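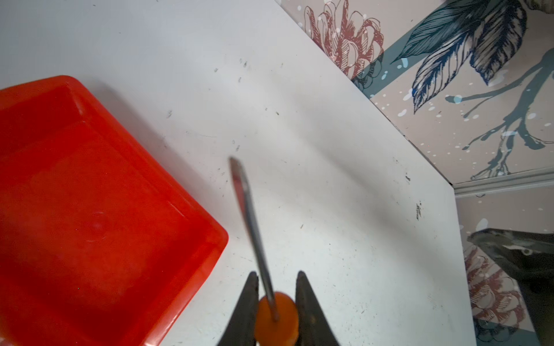
Lanham school kitchens bring back the lunch tray

Good news for anyone who has ever tried to carry soup, a roll and a carton of milk across a crowded room! Starting in January, all three public schools in Lanham will serve lunch on washable trays again, ending a long run of throwaway plates and bowls.

The change covers 700 lunches a day, and the kitchens are thrilled about it. The district tried the idea at Mok Elementary last fall, and over the trial the school kept 3492 disposable plates out of the trash. Kids took to it fast. The fourth graders even made up a song about scraping your leftovers into the right bin, and it is very catchy.

The district has ordered 2000 trays from Utedico, a restaurant supply firm on the edge of town, enough to keep lunch moving while the first batch goes through the wash. Two of the schools already had dishwashers that could handle the load. The third, Cikia Middle School, gets a new one over winter break, along with a longer drying rack and a wider return window -- a big deal if you have ever seen that hallway at noon.

Menus are getting a lift too. With real trays to hold everything, cooks can put out baked potatoes, chili and a proper salad bar, and the popular build-your-own taco day will go from once a month to every other week.

Lunch prices stay the same. Families who want to see the setup can stop by the Mok cafeteria between 5 and 7 p.m. on open house night, when the kitchen will be serving free chili and cornbread.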